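Compartment trays for buttons – is fifteen squares enough? 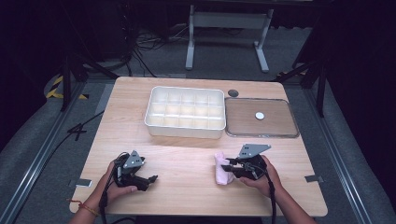
White tray, three rows of five, with the clear piece to its right and the pink cloth up front.

anika_hutchins
10 Apr 2025
Hello everyone! I'm finally sorting my grandmother's button tin (it took me since February to work up the courage) and I'm starting with a tray like this one. The squares are small, and I have almost 1,000 buttons to get through, so I'm wondering how the rest of you divide things up. By color? By size? I began with color and by the second evening I had a square of "sort of beige" that was overflowing, and I was cross with everybody in the house.

WendellFitz
Size first, Anika, always size. When you're hunting for a shirt button you need one that goes through the hole, and you can fuss over the shade afterward. I keep the little shirt ones in the front row, the cardigan ones in the middle and the big coat ones at the back, although my coat buttons have outgrown the squares and live in a jam jar now.

Sunita T.
I have to disagree with Wendell, and he knows I'm fond of him. I mostly mend children's clothes and I look for color every single time. I have 530 buttons sorted that way and I can put my hand on a red one before the kettle boils. What I would say is don't give beige its own square – put it in with the browns and be done with it.

yolanda_v
Whichever way you go, please work over a cloth! A soft towel like the pink one there is just right if you unroll it and tip the tin out on top. Buttons on bare wood skitter off in every direction, and I once spent a whole evening on my knees looking for a glass one that had gone under the radiator.

WendellFitz
Sunita, red is easy. Try finding one particular white among 70 whites!

Sunita T.
That's what daylight is for, Wendell.

Lucinda Lindqvist
Could you do both? Color by square, and then thread the matching sets together on a bit of cotton before they go in. It's slow going, but a set of six stays a set of six, and my mother did hers that way for years.

anika_hutchins
Oh, I love the thread idea, thank you Lucinda. I'll do the sets first and see what's left over. Wendell, I'm saving the jam jar for the coat buttons, so you've won that part at least.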